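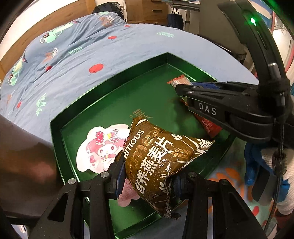 Borrowing Audiobooks Through the Karnar Library Service

Updated July 2018

Members of the Karnar Library Service may borrow audiobooks on a phone, tablet or home computer at no charge. A current library card and PIN are required. Cards issued at the Iltberg and Manard branches are accepted in the same way as those issued at Karnar.

Step 1. Register your card

Go to the library website and choose Digital Loans. Enter the full number from the back of your card, without spaces, followed by your PIN. Members who have forgotten their PIN should visit a branch with photo identification. PINs cannot be given out over the telephone.

Step 2. Find a title

Search by author, title or narrator. The Memoir and Letters shelf has been enlarged to 200 titles, and the Faith and Reflection shelf now holds 100. To hear a sample before borrowing, select the cover and press Listen.

Step 3. Borrow or place a hold

Select Borrow if the title is available. Each member may have 5 audiobooks on loan and 2 on hold at any time. When a held title becomes available, a notice is sent to the email address on your account.

Step 4. Download

Long recordings are divided into parts. Connect to a wireless network, open My Loans and select Download All. Once every part is marked Saved, the book can be played without an internet connection.

Step 5. Return or renew

Loans end automatically and no overdue fees apply. To return a title early, open My Loans and select Return. A title may be renewed once, provided that no other member has placed a hold on it.

Audiobooks on disc

The disc collection remains at the Berisha Street branch in Karnar. Please return all discs in their original case. Damaged discs should be reported at the desk and should not be cleaned or repaired at home.

The disc catalogue will be added to the website search in August. Until then, enquiries about discs should be made at any branch.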